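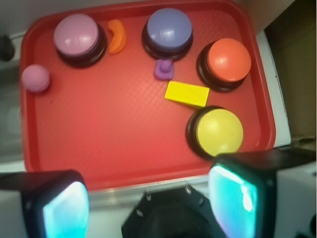 Four buttons and the small stuff, all on the red tray

Plerilow Forums > Toys, Play and Learning > Sorting trays
Thread: Colour matching with push buttons, how many things on a tray?

kettle_road
Posted 2 December 2015

I'm putting together a matching tray for my nephew, who turns four in March. Four push buttons, the big domed kind with a black base: orange, yellow, pink and a bluish purple one. Then one small thing to go with each. There's a purple duck, a pink dimpled ball, a yellow block and an orange curved piece he calls the banana.

The idea is he picks up a small thing, puts it beside the button of the same colour and then presses the button. I've left a good part of the tray bare so he has somewhere to put things down while he decides.

Two questions. Is four colours too few for that age? And does anyone have a better tray? This one has a diamond texture, which I like, but it's a cafeteria tray and takes up a lot of counter.

marg_in_vambridge
Four is fine. I ran a playroom in Vambridge for 11 years and we never put out more than four to start with. Add a fifth when he's bored.

I'd change the purple one though. The button is closer to blue than the duck is, and a fussy kid will tell you it doesn't match.

Rasmus Jõgi
Disagree with marg on the purple. A bit of difference in shade is good for them. If every pair is exactly the same colour they're only matching paint chips. Mine sorted socks at that age and no two blues in our house are the same.

Keep the tray. The raised rim is what you want with a ball.

marg_in_vambridge
Socks come in pairs, Rasmus. He can check one against the other. A duck and a button have nothing else in common.

kettle_road
Second go at the layout, on the counter next to the sink. Buttons further apart so he can get his whole hand on one without bumping the next. 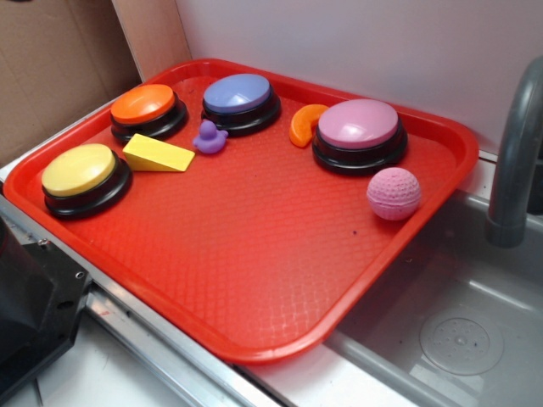
Re: Colour matching with push buttons, how many things on a tray?

Helju Toom
I like the spacing. My only complaint is that the orange piece is right up against the pink button. If that's your starting layout, some kids will take it as the answer and leave it there. Start with all four small things in a row along the front and the buttons at the back.

Also I would call it an orange slice. Bananas are yellow and you already have a yellow thing on there.

kettle_road
He named it, so banana it stays. Fair point about the row.

ignacio_flats
Where did you get the buttons? I'm out past Ignacio and the only ones I can find come in a box of 100, for a quiz hall I guess. I need 7.

kettle_road
Secondhand shop in Plellinthorpe, in a bag with some other odds and ends. Sorry, not much help. They only had the one bag.

Rasmus Jõgi
Ask at schools. They clear out cupboards at the end of the year and you can get this sort of thing for nothing.

On Helju's row: I'd skip it. If everything is lined up for him there's no looking to do. Scatter them, and move the orange one away from the pink if it bothers people.

Helju Toom
He's not even four. He can look for things when he knows the game.
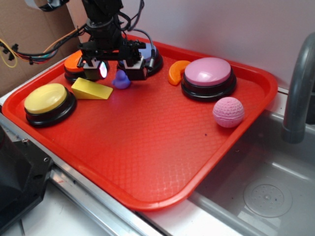
I did the row with both of my girls and moved to scattered after a couple of weeks, once they were pressing the right button without waiting for me to nod. The younger one skipped the block every time. It was the only one she couldn't pretend was food or an animal, so we swapped it for a plastic lemon and she was happy.

marg_in_vambridge
Agree with Helju on the row. Still don't like the purple.

kettle_road
OK. Row first, then scattered. I'll look for a lemon and keep the block as a spare. Purple stays until he complains about it.

ignacio_flats
If you ever see another bag of those buttons, message me. I'll pay the postage.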